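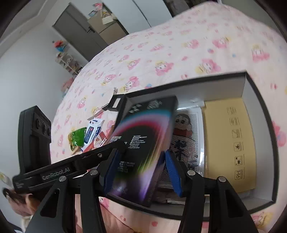
A black retail package in an open box, on a bed with a cartoon-print sheet.

My sister-in-law spent $40 on a phone case last month and the package came with a booklet. The booklet had a founder's letter in it. I read the whole thing twice and still couldn't say what the founder had founded, apart from a company that sells phone cases.

I blame the word "experience." At some point the people who sell us small plastic things decided that opening the wrapper was part of what we were paying for. So we get magnetic flaps, ribbon pulls, a sheet of tissue with a sticker on it. Zonovell, which makes a perfectly decent desk lamp, ships it inside a sleeve inside a carton inside another carton. I timed myself once. Nineteen minutes, and part of that was looking for the scissors.

Rawiri Ngata, who packed orders for Omex for two years before he quit, told me the warehouse stocked 316 different inserts and fillers. Ask him what they were for and he shrugs. The customer surveys came back the same before and after the fancy tissue, he says, and then they ordered more tissue.

I'm told people love this stuff. Maybe. I notice the evidence usually comes from the folks selling the boxes. A packaging firm called Pika likes to say that buyers "form a bond" with a brand in the first few seconds. I have opened a lot of packages and formed a bond with a cheese grater, once, after years of use.

Then there's the closet. Mine has a shelf of empty boxes too nice to throw out - that's how they get you - and I pay rent on that shelf. The recycling center out at Ruawai won't take the ones with magnets in them.

Put the lamp in a plain brown carton and knock two dollars off. I'd buy another one on Tuesday.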